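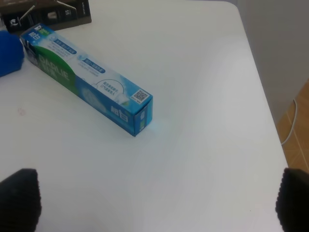 Donal Kinsella, household tips editor

Should you pay a robot to tidy up? Undach will rent you its table-top arm for 300 a month, and the leaflet promises "a clear surface by breakfast". I've been clearing surfaces for years with a shoebox, so I went over to their showroom in Sastville one Saturday with my doubts packed.

A toothpaste carton is a fair test. It's long, light and slippery, and the cardboard dents if you pinch it hard. A few tips if you're tempted by the trial:

Bring your own clutter. Anyone can look good with things they've practised on. Take a full carton and an empty one, as the empty one shows up a heavy grip.

Lay the box at an angle. Square to the table edge is the easy way.

Push something soft up against one end. A fuzzy ball or a sponge will do.

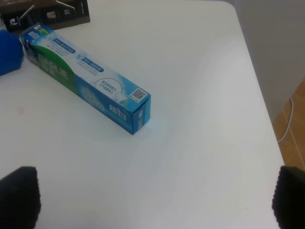
Ask which way round it means to pick the thing up. Across the narrow side makes sense to me, near the middle, so the ends don't droop. The salesman said the arm "decides for itself", and I'd want that in writing.

Look at the rubbery bits on the fingers and ask what new ones cost. Undach wants 12 a pair. Barrera, over in Hedumport, charges 13 for its own and won't say how long they last.

Wipe the table first. A damp cloth and a drop of washing-up liquid shifts most marks on white, and no arm on the price list does that for you.

Read the rental terms before you sign. Mine had a minimum of a year, tucked away on the back page. If you still want one, wait until September, when the trial fee is waived, and keep the shoebox.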